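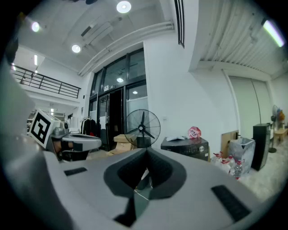
The big room, looking up at the mezzanine railing and the ceiling lights

From: Manju Lodhi
To: shirima-space list
Date: 9/24/25
Subject: Re: [shirima-space] Moving the reading corner upstairs?

Hi everyone,

Replying to Naveen because I've been chewing on his message since breakfast!

Naveen Upadhyay wrote:
> I like the mezzanine idea but I have doubts. It's a tall room
> and warm air goes up, so whoever sits upstairs is going to bake
> come April. Also, is the light good enough to read by? I'd want
> to sort both of those out before we haul 4 bookcases up the stairs.
> And does anybody know if that railing is OK to hang things on?
> Jyoti mentioned planters.

OK, so, heat first. There's the white AC unit up high by the ceiling lights, and I really think that helps us more upstairs than down. I spent two hours up there last week with my laptop and a sweater on (I'm always cold, so don't go by me) and I was perfectly comfortable. Bhupendra says the filter needs cleaning before we judge it either way, and he's probably right. He has the ladder. Bhupendra, could you?

Light: it's a bright room, white walls, white ceiling, so whatever you put in there gets bounced around nicely. The round recessed ones are fine for general use but I wouldn't want to read small print under them after dark. I'd get a couple of floor lamps. Toritz has a plain one with a heavy base that my sister swears by, and I can pick up two when I'm over that way. The long tube at the far end over the corrugated panels I'd leave alone. It's ugly, I know, Jyoti, but it works and I'm not spending money on it this year.

The railing! It's black metal with horizontal bars, and yes, it would look great with some green on it. But I don't want planters on the outside where they could land on somebody's head. Inside, hooked low, small pots only. And the horizontal bars make me a little nervous with kids around, they're basically a ladder. Aarti, you put up that clear paneling at the Jekside place, didn't you? What did it run you, and would you do it again?

As for the bookcases, I'd take up two and see how it feels. The other ones can stay down by the wall until we know. We have something like a mountain of paperbacks still in boxes, so please, please don't bring more until these are shelved.

I'll be there most of the afternoon with a tape measure if anyone wants to come argue in person. Bring snacks.

Manju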